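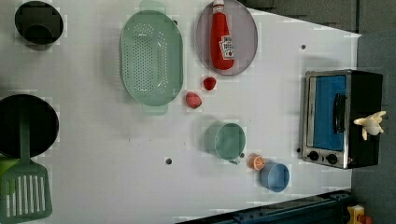
How does a mystery writer keep the ending a secret?

A mystery writer hides the answer in plain sight by tucking the real clues in among lots of other details, so that you read right past them. Then, at the end, you look back and find that the clues were there the whole time.

Let's see how that works, because it is one of the nicest tricks in all of storytelling, and once you know it you can try it yourself.

Most mystery writers start at the back of the story. That may sound odd! But think about hiding a birthday present. You can't hide it well until you know what it is and how big it is. A writer has to know who took the silver whistle before she can decide where to drop the hints about it. So she works out the ending first, and then she goes back to page one and starts hiding things.

The things she hides are called clues. A clue is any small fact that points toward the answer. Muddy shoes by the door could be a clue. So could a dog that didn't bark, or a boy who says he has never been to the library and then knows just where the bathroom is.

A clue all by itself is easy to spot, though. If a chapter says only "Mr. Mfaume had mud on his shoes," every reader will sit up and say aha! So the writer gives it some company. She tells you that Mr. Mfaume had mud on his shoes, a sandwich in his pocket, and a very bad cold, and that he sneezed so loudly the cat fell off the piano. Now you are laughing about the cat, and the mud has slipped right by you.

Writers also use something called a red herring. A herring is a fish, but you won't need a fish for this. A red herring is a clue that points the wrong way. Maybe the new neighbor whispers on the phone every night at nine, and you feel sure she is the thief – and then you find out she was planning a surprise party. The whispering was real, and the writer didn't fib to you. She just let you guess wrong.

That brings us to the big rule, which is playing fair. A writer may fool you, but she shouldn't cheat. If the thief turns out to be a twin brother who was never mentioned until the last page, readers feel grumpy, and I can't say I blame them.

Halima Kinyua writes mysteries for young readers, and her book The Trulimow Whistle took her 16 tries to get right. In the early tries her sister guessed the thief by chapter three! So Halima moved one clue earlier, made another one smaller, and gave a suspicious-looking umbrella to somebody else. A little change like that can do a great deal of work.

Would you like to try? Start with a very small mystery, such as who ate the last plum. Decide who did it. Write down 3 clues that point to that person, and one red herring that points to someone else. Then write your story, and slip each clue into the middle of a sentence about something funny or exciting. Thirty lines is plenty for a first one.

When it's finished, read it out loud to a friend and stop just before the ending. Ask who they think did it, and ask them why. If they guess right away, hide your clues a little deeper. If they have no idea at all, make one a bit easier to notice, and read it to somebody new.

Words to know

Clue: a fact that helps you work out the answer.
Suspect: a person who might have done it.
Red herring: a clue that leads you the wrong way.
Alibi: proof that a person was somewhere else when it happened.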